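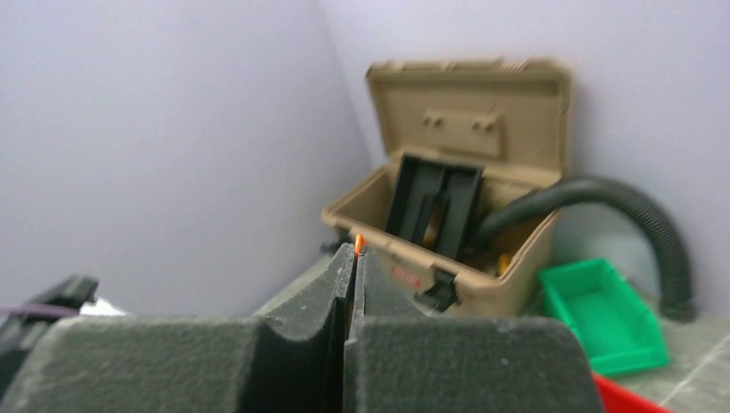 Moving the house off the old water softener

July 26, 2024

The water in Suvasdale comes out of limestone and it shows. The town report lists hardness as 28 grains per gallon at the Girkis well, and that is the well feeding our side of the hill. At that level a kettle grows a white crust in days and a shower head loses half its holes over a season.

The old softener was a timer model. It regenerated every third night whether we had used any water or not. When we were away for most of November it went on rinsing itself with salt for a house with the heat turned down. I had put up with this for years on the theory that salt is cheap. Then I put a meter on the drain line and left it there through the winter. The total was 2,749 gallons, all of it sent to the septic tank.

The replacement is a Wunar metered unit. It counts the water passing through and regenerates when the resin is close to used up. Installation took one long afternoon, most of it spent on the bypass valve. The old plumbing was three-quarter inch copper and the new head wanted one-inch fittings, so there is now a pair of adapters on each side that I am not proud of. They do not leak.

Settings, for anyone with the same water:

Hardness: 28. Add to this if you have iron. We have a trace and I left it out.
Reserve: one day of normal use. The factory default was larger and wasted resin.
Salt dose: the middle setting. The high setting gets more capacity out of each cycle but uses the salt poorly.
Regeneration time: 2 a.m., as shipped.
Maximum days between cycles: 7. The resin should not sit much longer than that.

The display reads 457 gallons remaining after a fresh cycle, lower than I had worked out by hand. The controller subtracts the reserve before showing the number – the manual mentions this once, in the section on error codes.

Pellets or crystals is a question with strong opinions on both sides. I use Nigatu pellets as they are what the feed store carries. I keep the brine tank less than half full, and I break up any bridge with a broom handle before adding a bag.

I left one kitchen tap on hard water for drinking and for the plants. That line needed its own tee ahead of the softener, and I would do that part first next time, with the walls still open.

Still to do: insulate the drain line where it passes the outside wall, and label the bypass.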